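Home Products Surface Coatings Wall and Board Paints Where to Buy Contact

Briline Matte White Surface Paint

Briline is a water-based matte white for interior walls, tabletops, shelving and display boards. It is made by Giscombe and replaces the older Raltero white, which was discontinued in April. Leftover Raltero can be used as a first coat under Briline, but the two should not be mixed in the can.

The paint dries to a flat finish with very little glare. It was developed for rooms where people work under strong overhead light, such as print shops, sewing rooms and classrooms, and it is now sold for general use at home as well.

Product code: 1168
Can size: 2 quarts
Coverage: 270 square feet per can, one coat
Finish: matte
Color: white only, not tintable
Cleanup: soap and warm water

Preparation

Fill dents and screw holes, let the filler set, and sand flush. Wipe off all dust with a damp cloth. Bare wood and new drywall need a primer. Surfaces that already carry gloss paint should be scuffed with fine sandpaper until the shine is gone. Kitchen walls and anything handled often should be washed with a mild degreaser and rinsed.

Application

Stir well from the bottom of the can. Do not thin for brush or roller. Apply two coats with a short-nap roller and leave four hours between them. On tabletops, roll the last coat in one direction and keep a wet edge. A brush can be used for corners, but brush marks will show more than roller texture on a large flat area. Wait a week before putting anything heavy on a painted top.

Care and touch-up

Dust with a dry microfiber cloth. Most marks come off with a damp sponge and a drop of dish soap. Avoid scouring pads, which polish the surface and leave shiny spots.
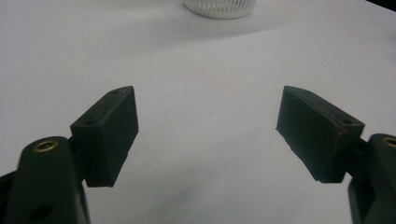 Matte whites need cleaning more often than satin or gloss, and buyers should plan for that. Skin oil and pencil dust settle into a flat finish and stay until they are wiped off. Light also plays a part in how a white surface looks, and one area can read slightly gray while the next looks warmer. A few tiny specks and faint smudges on an otherwise plain white surface can be dealt with by spot cleaning. Repaint the whole panel if stains still show after washing.

Store cans upright above freezing. An opened can keeps for a year with the lid tapped down tight.

Briline is stocked at Cruickshank stores and can be ordered by product code at the paint counter. Unopened cans may be returned with a receipt.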